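Right, a little thread on sorting out the leftovers tubs, because three of you asked and I have far too much to say about it for one post. Cup of tea recommended!

1/ It started on Monday when I opened the cupboard under the bench and half of it slid out onto my feet. Tubs, lids, the bottom of a steamer I thought I'd given away. I shut the door and had some toast and then I came back and did it properly.

2/ First thing was to get every single one out and put lids on. If it had no lid it went in a bag, and if a lid had no tub it went in the same bag – very hard on the sentimental, that step. There was a lovely old square one I'd carried through two rentals and I did have a moment.

3/ I'd bought a set from Skustari a while back, the ones measured in odd sizes, and the 390 ml has turned out to be my favourite size by miles. One serve of soup, or enough rice for lunch with a bit of last night's curry on top. The big ones just encourage me to keep things I'll never eat.

4/ The tiny ones I nearly tossed, and I'm so glad I didn't. Half a lemon, the end of the pesto, the 6 olives left in the jar that's taking up a whole shelf in the fridge. I kept every one of those.

5/ Colour has been the real help, though. Clear tubs all look the same once they're stacked, but a bright lid you can spot from the other side of the kitchen. Lime green is snacks and cut fruit at our place now, and even the sleepiest person at 7 in the morning can manage that. The little round one on the white table is my pick of the lot, see-through underneath with a good raised rim on the lid.
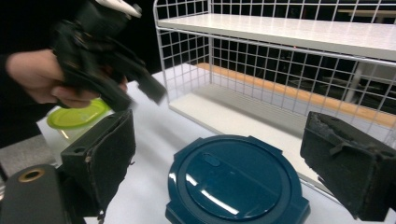 6/ Where it all lives now: tubs nested by shape on the left, lids standing on their edges in an old loaf tin on the right. The loaf tin cost me 50 cents at a school fete and I'm prouder of it than I should be. If the tin gets full, something has to go before anything new comes home. Will report back in March on whether I've stuck to it!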